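Checking whether an arm can clear a table: the single-object test

Before asking whether a machine can tidy a kitchen, find out whether it can pick up one thing. The test below runs in simulation and takes an afternoon. We used the Virken simulator with a two-finger gripper; Pereo will also do, provided contact forces can be logged.

1. Place one upright object on the tabletop. Start with a plain, slightly tapered cylinder. Mugs and cutlery come later.

2. Set the starting pose of the arm at random for each trial. A fixed start flatters the controller.

3. Bring the open fingers down on either side of the object. Stop and record the gap on each side before closing.

4. Close slowly and log the force at both fingertips. If one finger touches well before the other, the object will be pushed or tipped. Count this as a fault even when the lift succeeds.

5. Lift, hold, and set down at the marked spot. Release and withdraw along the same line.

6. Run 114 trials without changing any settings. Our first set at Brerstead gave 17 drops and 21 faults of the kind in step 4.

Do not read too much into a good score. A person clearing a table handles wet glasses, stacked plates and things leaning on each other — none of which this test covers. On present results, we would trust the arm with a single known object and a clear approach. Loading a dishwasher is still out of reach.

Save the logs from every failed trial before moving on to a second shape.

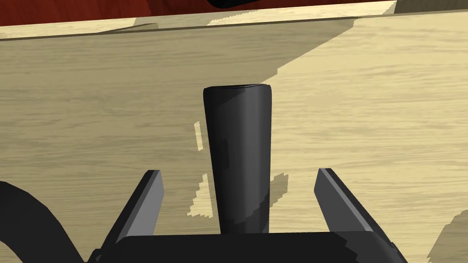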